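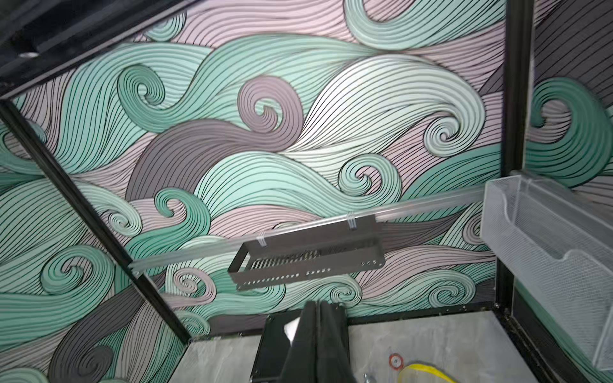 Mon 19 April

Paste trials, day 4. Batch from Femley opened first thing. Lumpy again at the bottom of the tub, sieved it twice and lost a good bit in the mesh. Thinned to the usual mark, left to stand over tea.

Boards 1 to 3, lining paper, Femley paste: fine. Slid well, seams closed with the brush only. Board 4 lifted at the top left corner before lunch. Re-pasted, held, lifted again. Think the size coat was too thin there, the board looked patchy before I started and I should have stopped then.

Switched to Tokarz powder. Mix is 40 g to the litre, the leaflet says leave it 4 minutes, it wants longer than that. Smells of nothing, good. Goes on heavier than Femley and drags if you go back over it. Open time much better though, could still shift a drop after answering the phone. 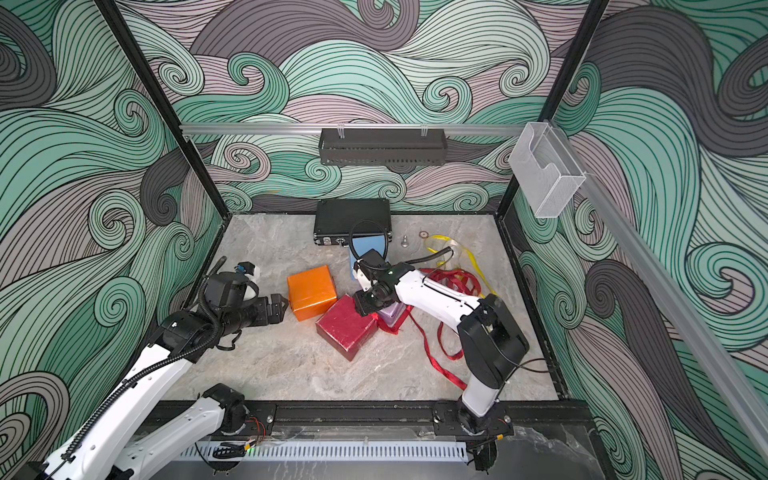
Wave pattern on back and side walls, light grey marble-pattern top.

Pattern matching is still the slow bit. On big curls the eye goes straight to a bad join, on the small ones you get away with murder. Trim from the middle of the drop outwards, not from the edge. Note for whoever does the next lot: the fine black lines stretch when the paper is soaked too long, so book it short and hang it quick. Did one at double the soak in February and the lines were out all the way down.

Knife blades going blunt far too fast. Snapped off more today than all last week. Either the new box is rubbish or we are cutting on the wrong mat. Try the old mat tommorow.

Peel test on the February boards, Tuvus primer underneath:
board 101 came away clean, no tearing
the one next to it tore the backing, primer stayed put
third one not done, clamp in use

So Tuvus is good for anything that has to come off again, less sure about it for stuff that stays up. Trevus primer still not here. Chased them, got the recorded message.

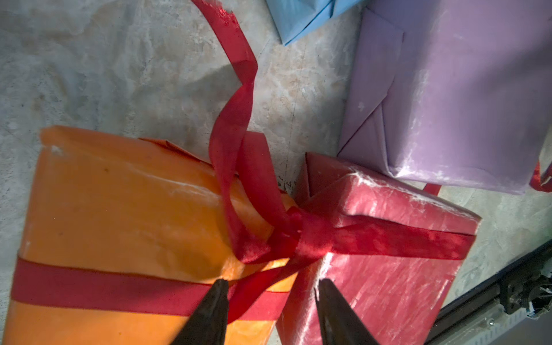 T. Tokarz

Left to do: wash the brushes properly (hairs in the paste again), relabel the tubs, order sponges. Stock sheet says 2000 g of Tokarz left, weighed it and it is well under. Somebody please write down what they take.

Heater off at night from now on, the boards nearest it are drying to fast and curling at the bottom edge. Third Feb board goes in the clamp first thing, then re-size board 4 and start it over.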